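4. Collecting the demonstrations

In the first half of the project we tried to teach the arm by moving it with a joystick. It was slow, and the person operating it got tired after 20 trials. For the second half we changed to hand-held grippers, following the method used by the Warkach group in their earlier report. The operator does the task with their own arms, and a head camera records the view. The arm is needed only at the end, for testing.

Every gripper carries a white cube with black square markers. From the markers we calculate the position and the angle of each gripper in every picture of the video. We used our own software for this step, which we named Perrin. It reads the video, finds the markers and writes one line of numbers for each picture.

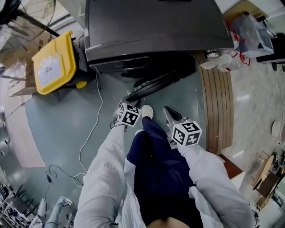 Figure 3. Operator's view with both grippers and their marker cubes.

We recorded 600 demonstrations in March. The tasks were simple pick and place tasks, one hand or two hands. Before each recording the operator held the grippers still in front of the body for a moment, so that Perrin could find a starting position for both.

5. Results

We trained two models with the same settings. The first one, Fuvside, used only the joystick data. The second one, Cercombe, used only the gripper data. Both were trained for 4000 steps and tested on the same arm, 20 times for each task.

Fuvside completed the one-hand task in seven trials and Cercombe in 13. For the two-hand task the difference was smaller – three against five – and we do not think 20 trials are enough to say much about it.

The most common problem was lost markers. When the operator turned the wrist quickly, Perrin could not find any side of the cube and the position had to be filled in from the lines before and after. We removed the demonstrations where this gap was too long. Shiny surfaces in the room also gave a few false markers, but these were easy to filter by size.

With more time we would collect 1000 demonstrations and repeat the two-hand test.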